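Chapter 7
Textile Care and the Service Life of Garments

Learning objectives
After reading this chapter, the student should be able to define service life, explain how pills form, and select a laundering method from fiber content and fabric construction.

7.1 Service life

The service life of a garment is the period during which it can be worn for its intended purpose. It ends when the fabric fails, when the fit is lost through shrinkage or stretching, or when the owner no longer finds the appearance acceptable. The third cause is the most common in household clothing and the hardest to measure. Laboratory methods for the first two are covered in Chapter 8.

Most damage to everyday clothing comes from abrasion, heat, and chemical action. Abrasion occurs during wear and again during laundering, when fabrics rub against each other and against the machine. Heat weakens some fibers and sets wrinkles in others. Detergents and bleaches remove soil but may also remove dye. 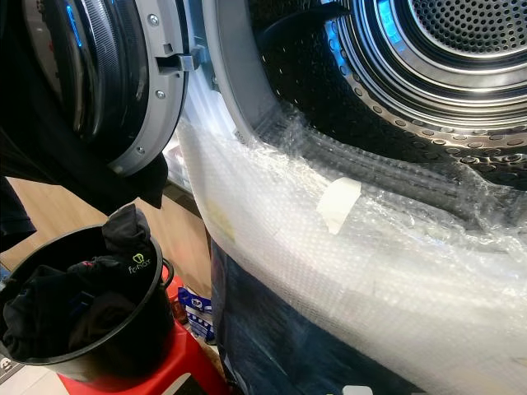
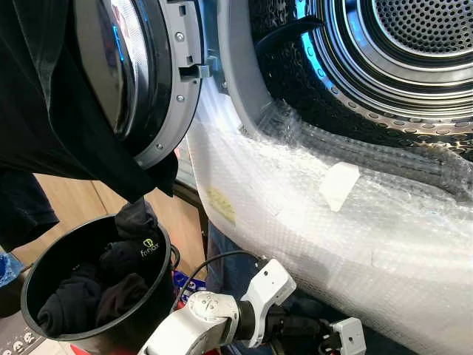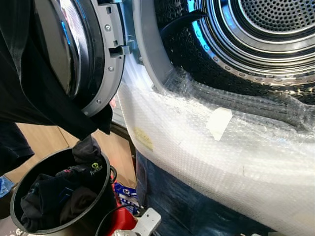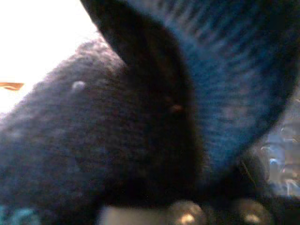 Figure 7.1. Household laundering: machine door and perforated drum (first three views); fuzzy navy fabric and bright blue ribbed knit at close range (last view).

7.2 Pilling

A pill is a small ball of tangled fiber held to the fabric surface by one or more anchor fibers. Pilling proceeds in stages. Loose fiber ends first work their way out of the yarn and form fuzz. The fuzz then tangles under rubbing. Finally the pill either breaks away or remains attached.

Fiber strength controls the last stage. Wool pills tend to drop off because the anchor fibers are weak. Polyester pills tend to stay, and a polyester fleece may look worn long before it has lost any useful strength. Yarn twist and knit density also matter: a tightly twisted yarn in a close knit releases fewer fiber ends.

In a wear study directed by Josiane Collet, 480 knit garments were issued to households and inspected at intervals. The inspectors recorded 1,892 separate faults. Pilling at the cuff and side seam was the leading entry, followed by loss of color. Holes were rare. The records were processed with the Statiteck package, and the full tables appear in Appendix C.

7.3 Selecting a laundering method

The care label is the starting point. Where the label is missing, fiber content should be identified by the burn or solvent tests given in Chapter 2, and the mildest suitable method chosen. Blends are treated according to their most sensitive fiber. Fleece and brushed knits are turned inside out and kept apart from heavy fabrics such as denim.

Key terms: abrasion, anchor fiber, blend, fuzz, pill, service life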